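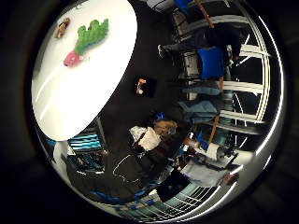 Yu-na Bang
Sep 6, 2019

1/ Toy swap prep thread. Posting as I go so the rest of you know where we're at. Typing fast, sorry in advance

2/ Radish is on the round white table. Or beet. We have been arguing. Pink root, bumpy green leaves on top, very squashable. I say radish. The tag fell off ages ago so no help there

3/ Small brown one next to it: bear or dog? Opinions please. Need to write SOMETHING on the label. Currently it says "brown friend"

4/ Total on the sign-in sheet so far is 260 soft toys promised. Last year in Odby we had 356 turn up and ran out of tables by lunch. So bring a folding one if you've got it

5/ How the white table works, for new people: it's for checking only. One or two toys at a time. Squeeze all over, tug the eyes, run a thumb down every seam. Then into a bin — NOT back on the table

6/ Things that go in the mending pile:
loose eyes
open seams
stuffing gone to one end
leaves hanging by a thread (vegetables, I'm looking at you)

7/ Things that go home with whoever brought them: anything that smells of smoke, anything with a battery door that won't close. No hard feelings

8/ Washing. Cold, gentle, in a pillowcase with the end knotted. Air dry. Please please don't tumble the plush food, the Min carrots came out of a dryer looking like old rope last time

9/ Someone asked why a white table. You can see every bit of fluff and every stray thread on it. Also it was free

10/ Room notes. The floor is really dark so small stuff vanishes on it. Look down before you roll a chair. If you set something on the floor pick it up again, I mean it, I've stepped on two button eyes this week and one was sharp

11/ Chairs: keep them over on the window side so there's a clear path to the table. Strollers come through that way

12/ Labels! Name of toy, kind of toy, washed y/n. Thats it. Last year somebody wrote a whole backstory for a giraffe and it was great but there were people waiting

13/ Gornemside people — your boxes are fine where they are, don't move them before I've ticked them off. Gososer people, I still have no list from you. A photo of a napkin is ok

14/ Update on item 3: four votes bear, three votes dog, one vote "otter". Leaving it till tomorrow

15/ Update on item 2: my mother says beet. She grows them. I'm not changing the label

16/ Still need: thread in green and brown, two seam rippers, a bag of stuffing, more safety pins. Pens that work. The pens we have do not work

17/ If you can sew a ladder stitch come early and sit by me. If you can't, come early anyway and I'll show you, takes five mintues to learn

18/ Ok back to seams. Replies open, will check when my hands are free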